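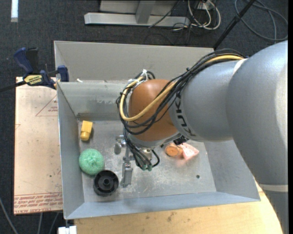 The KUKA arm over the picking bin in the Litport lab.

Robot learns to say 'not yet' before it grabs, Litport team finds

5 Oct 2021

A robot arm that waits and takes a second look before closing its fingers drops far fewer things, according to researchers in Litport. Small change to the software, no new hardware. Results went up on the group's web page this morning and a longer write-up is due later in October.

The work was led by Shobha Mathew, who runs the picking group at the Alhassan lab. Her team has been at it since spring. The task sounds dull: metal bin, a few odd objects in the bottom, arm reaches in, picks one, puts it down somewhere else. Repeat. A ball, a black plastic wheel or spool, a yellow blocky thing, whatever is in the box that day.

The trouble is walls. Anything lying against the side of a bin is hard to get two fingers round, and most picking programs go for it anyway. They take a picture, work out the best spot, and commit. If the best spot is a bad one, too bad, the arm goes in all the same.

Mathew's method, called Busar, adds a step. The program still scores every grip it can think of. But it also guesses how wrong its own score might be, and if the guess is too big the arm moves over a little and looks again. Up to three looks. Then it either picks, or nudges the object away from the wall and starts over.

"We spent months trying to make the scores better," Mathew said. "Then one of the students asked why the arm had to decide straight away. We didn't have a good answer to that."

The numbers. Over 500 tries with the old program, 31 per cent ended in a miss or a drop. Over another 500 with Busar switched on, same bins, same objects, it was 9 per cent. Most of the gain came from things near the walls and in corners – out in the middle of the floor there was hardly any difference between the two.

It costs time. The arm is slower when it looks twice, and on a packing line slow means money. Mathew says a second look was needed in 40 per cent of tries, and the third only now and then. She would not give a figure for picks per hour as the lab arm is run well below full speed, for safety, and she thinks any number would be misleading.

Round things were the surprise. The team expected balls to be the worst as they roll when nudged, but the program seems to have worked out that a ball resting on the wall is best pinned there and lifted, not pushed out. No one wrote that in. Wedge shapes were the real pain. Get the fingers on the slope and they slide straight off, and the second look doesnt help much becuase the score was confident and wrong the first time.

That last part matters. Busar only helps when the program knows it is unsure. When it is sure and mistaken it goes right ahead, same as before. Nearly all of the remaining failures were of this kind, the group says, and it is what they will work on next.

Shiny metal gave some bother too. Bare sheet-metal bins throw back colours from whatever is lying in them, and in early runs the arm went for a reflection more than once. Training on more pictures of scratched and scuffed bins mostly cured it. Mostly. A new, cleaner bin brought the problem back for an afternoon until the lights were moved.

The training itself was done without people labelling anything. The arm tried a grip, the software checked whether the fingers had closed on something, and that was the lesson. Runs went on overnight with the door locked and someone checking in from home. Cables were the weak point, says Mathew – the loop at the wrist has to be long enough for the arm to turn but not so long that it catches on the bin, and the team re-tied it more times than she'd like to say.

A trial outside the lab is planned with a parts sorting firm in Stosbridge, on a single bin to begin with. The firm handles returned goods, which come in all shapes and usually in a heap. Busar has so far been tested only on bins with a handful of objects in them, so a heap will be a proper test. Mathew expects the failure rate to go up. By how much she won't guess.

The code will be free to download once the write-up is out. The list of test objects goes up with it, so that other groups can buy the same ones and check the results for themselves.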